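Print this page | E-mail this page

Comparing two grippers in simulation before you buy

Last updated: September

In our laboratory we must often choose between two grippers for the same arm. To borrow both and mount both takes many days, so we now make the first comparison in simulation. This page explains the method we use with the parallel-jaw gripper and the Skestura three-finger gripper. You need a simulator which can load your arm model, and one free afternoon.

1. Prepare the arm

Load the arm with the first gripper and send it to a start pose with the hand pointing straight down. Save this pose under a clear name. The second gripper must begin from the same pose, otherwise you compare the poses and not the grippers. Check also the tool length. The Skestura model is 42 mm longer than the parallel one, and in our first trial we forgot this and the fingers started inside the object.

2. Choose the objects

We use 6 objects from the Udunau shape set. Four are simple (block, cylinder, ball, ring) and two are irregular. Please do not leave out the irregular ones. With a block almost every gripper looks good.

Give each object one plain colour that is not found on the robot. It makes the recordings much easier to check later.

3. Remove what you do not need

For the first round, delete the table, the walls and the floor, and set one dark colour for the background. Turn off gravity for the object only. You can then study how the fingers meet the shape, without friction from a table disturbing the result. Gravity and the table come back in step 5.

4. Set the opening and the distance

Open the fingers fully and place the object under the hand, between the two fingers when seen from the front. Leave a small space between the object and the underside of the hand. If the object touches the housing already at the start, the simulator will push it away in the first moments and the trial is lost.

Look at the position from the front and once more from the side before you start the run. From one view only, an object can seem well centred when it is too far forward.

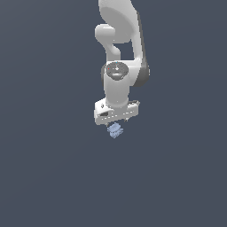

5. Run the trials

Close the fingers at low speed, wait until the object is still, then lift. Repeat with small changes of the object angle. After the first round put back gravity and the table, and run the same list again. We made 217 trials for each gripper, and the Ahmadpour controller ran them overnight without stopping.

6. Write down the results

For every trial note: held or dropped, the object angle, and whether the object turned in the fingers. The last one is easily forgotten, but for assembly work a part that has turned is as bad as a part that has fallen.

Related pages
Mounting plates for the Trovetti arm
Setting finger force on the Ahmadpour controller
Udunau shape set: sizes and weights
Where to place a wrist camera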